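To: Rutgate Film Society members' list
From: Tipene Stubbs, Secretary
Subject: Re: Documentary season – licensing, seating and the July program

Dear members,

I am writing in reply to the message below, which several of you have also raised with me privately. I have left the original text in place for those who missed it.

> I was sorry to see the documentary season reduced to four evenings. The
> film on the Podstead ferry workers was the best thing we showed last year,
> and people stayed in the foyer talking until we were asked to leave. Could
> the board explain how the titles are chosen, and whether members have any
> say? I would also ask that we go back to one screening per title. The
> second showing of the ferry film was half empty.

The season was shortened on grounds of cost. The distributor of the ferry film now asks for a fee of $2000 per public screening, and it does not offer a lower rate to societies of our size. The board considered raising the ticket price and decided against it at its last meeting. Four evenings can be paid for out of current subscriptions with a small margin left over.

Titles are selected by the program panel from suggestions sent in by members. The panel received 40 suggestions this year, of which 20 were available with a public performance license. A suggestion is more likely to go forward if the member supplies the name of the distributor and the running time. Suggestions for the spring season may be sent to me at any time before the end of July. 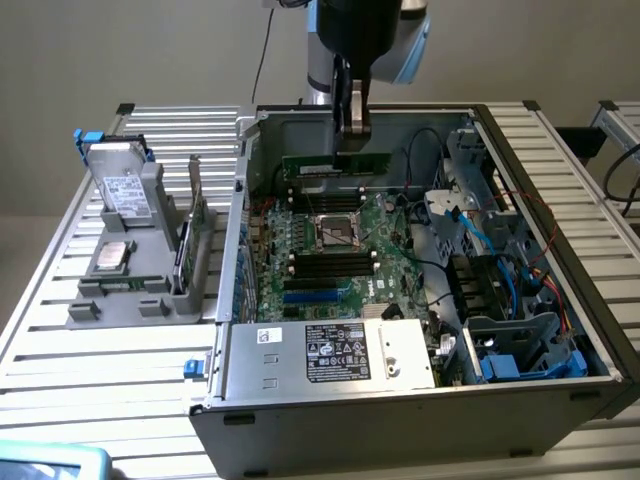
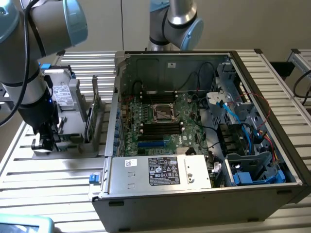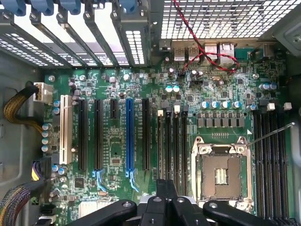
On the question of second screenings, the board agrees in part. Attendance at the repeat showings was uneven, and two of them did not cover the rental of the hall. The Đặng retrospective was an exception – both evenings were full, and members were turned away from the first. We therefore propose a single screening of each title, with a repeat to be arranged only where the advance list passes 60 names. The list will close at noon on the day before the screening.

Members should also note that the society has moved its advance booking to Joka. Existing membership numbers remain valid and there is no need to register again. Anyone who prefers to reserve by telephone may continue to do so through the hall office, which is open in the mornings only.

The discussion after each film will be kept. In response to comments, it will now begin ten minutes after the credits, so that those who need the last bus can leave without disturbing the speaker. The foyer will stay open until 10:30 p.m. on all four evenings.

Please send corrections to the draft program to me directly and not to the whole list. The final version will go to the printer once the second title is confirmed.

Yours sincerely,

Tipene Stubbs
Secretary, Rutgate Film Society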